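Questions I get about the play eggs

Are they real eggs?
Nope, they're plastic! Peach-colored, no chipping, no smell if one rolls under the couch for a month. I started selling play food sets out of Netstead because my niece kept raiding the actual fridge, and eggs are still what people write to me about most.

Do they come in a carton?
They do. I went with clear plastic over cardboard – kids like seeing what's inside, and you can tell when one has gone missing before you pack up. 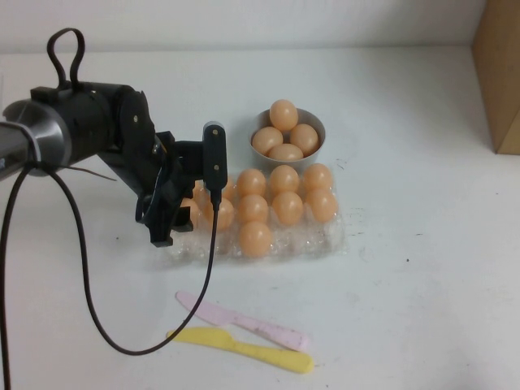

Peach play eggs in their clear carton.

The plastic looks crinkly and shiny, and yes, it crinkles when you squeeze it (my favorite part, sorry parents).

Can I buy just one egg?
Sure, singles are fine. Write to me and tell me how many you lost. I keep 140 spares in a drawer, so you won't wait long.

How do I clean them?
Warm water, a drop of dish soap, then a towel. Please keep them out of the dishwasher – mine came out with flat spots.

Do you ship to Siresham?
Yes! Orders go out in the morning.

Montserrat Cuesta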